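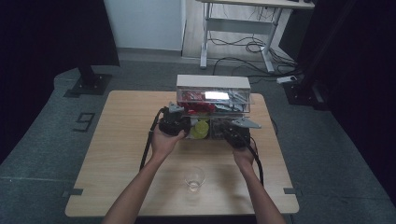
Cable routing on the hand-held gripper pair was the main maintenance item this period. Both grippers were inspected and refitted by Valter Macedo, and the running hours were logged at 639. Each unit carries two black cables, which hang from the grip and run back past the operator's forearm. With the hands turned in toward the middle of the table, as they are on either side of the clear drawer organizer, the right pair makes a loop below the wrist, and most of the wear marks on the jackets were found along that stretch. The clamp at the grip end has been moved back 12 mm on both units.

The gray finger plates were removed, cleaned and refitted. Three plates from the Skilutex order were rejected for a burr on the mounting face – replacements are due from the Trorkgate store. Until then there is one spare set.

Jaw travel was checked at full open and full close after the refit. The left unit was within limits. The right unit returned short on closing and was re-zeroed twice; the second setting held for the remaining checks. Fatima Van Wyk has the readings.

Service interval: we propose cable inspection every 200 hours and jaw cleaning at every second inspection. The present interval, set by Pirau at the start of the grant, is 3000 hours and is too long for the cables.

Costs to date are within the budget line for upkeep. Open items are the replacement plates and a second spare cable set, both with Horácio Cunha. The next full strip-down is planned for June.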